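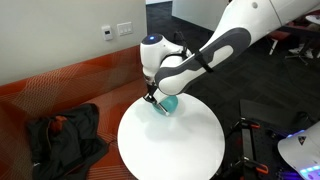
Teal piece on the round table by the orange bench, October.

3.40 pm. Moved over to the bench corner after lunch and I'm staying here, the light is so much kinder! Finally had a proper think about the break-out seating for Kumsa. The round white top is a winner (matt, so you don't get that horrid glare off it when you're looking at anything glossy) and the teal looks gorgeous against all that rust and burnt orange. Kalkidan Birhane wanted grey fabric, remember, and I've told her to come and sit here for ten minutes before she says grey again.

Bench: lovely back, seat a touch deep for me. If you perch to reach the table you lose the backrest completely. I'd bring the table in by 7 cm and try again. The faint diagonal stripes are good at hiding crumbs, which I tested with a flapjack.

Jultix quoted 198 a metre for the same sort of weave, Gokport came in at 58 but with a wait of more than 12 weeks, so that's no use unless Hadier push the opening back. Must ask them. Also ask if the covers unzip!!

Still no hooks on this side, so coats end up on the seat and take up a whole person's worth of bench. Hooks on the beige wall, please, before we order anything else. Kalkidan has the drill.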